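Sulus Household Handling Project
Progress report to the Ditel fund, period three
29th November
Prepared by Maeve Ó Gríofa, Tranddale

You asked for a plain account of where the code of practice stands, so I will start with the part I like least. We have a draft, it runs to 60 clauses, and I don't believe half of them make anyone's work safer or any recording more useful. The draft grew because every meeting added a clause and none took one out.

In August we promised a short set of rules for collecting demonstrations with hand-held grippers, usable by a site that had never met us. The first version went to our own crew and to the partner site at Hutapea. Both were asked to work to it for a full block of sessions and to mark each clause as followed, skipped or not understood. The target for the block was 3,000 usable recordings. We will not close the block until Hutapea has sent its last batch, and I would rather report late than report a number we then have to take back.

What came back on the forms was too good. Our crew marked nearly everything as followed. I sat in on sessions with the same form and my own marks were a good deal less kind. Clause 14, on keeping cables out of the walking area, was ticked on days when I would not have ticked it. I don't put this down to dishonesty. The form comes round at the end of a shift and a tick is quicker than a sentence.

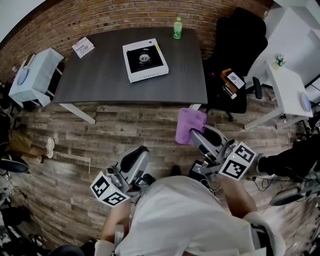
Kitchen tasks have shown up the worst gaps. The draft says a cloth must not be handled "near a heat source", and gives no distance and no word on whether a stove that is never lit counts as one. Hutapea read it one way and we read it the other. The new wording treats any stove as live unless the session sheet says the fuel has been taken out, and names who checked.

The clause on bystanders has been rewritten too. It used to say that people not taking part should "keep clear", and I have yet to meet anyone who thinks they aren't. We now ask for a line of floor tape and for one person per session who is allowed to stop the work. Whether a strip of tape changes how people stand is something I doubt, and we will look at it again after 50 sessions.

Marker checks are in better shape. Each gripper's marker is looked over before the first take and after any knock — the second half of that is still often forgotten.

Spending is at 80 per cent of the period's budget. The remainder was meant for an outside review of the draft. I would like your agreement to hold it back until the clause count is down, as paying a reviewer to read the present version would be poor use of your money.

Still open: who owns the code once the project ends, and whether Hutapea's forms can be compared with ours at all. I will write separately on both.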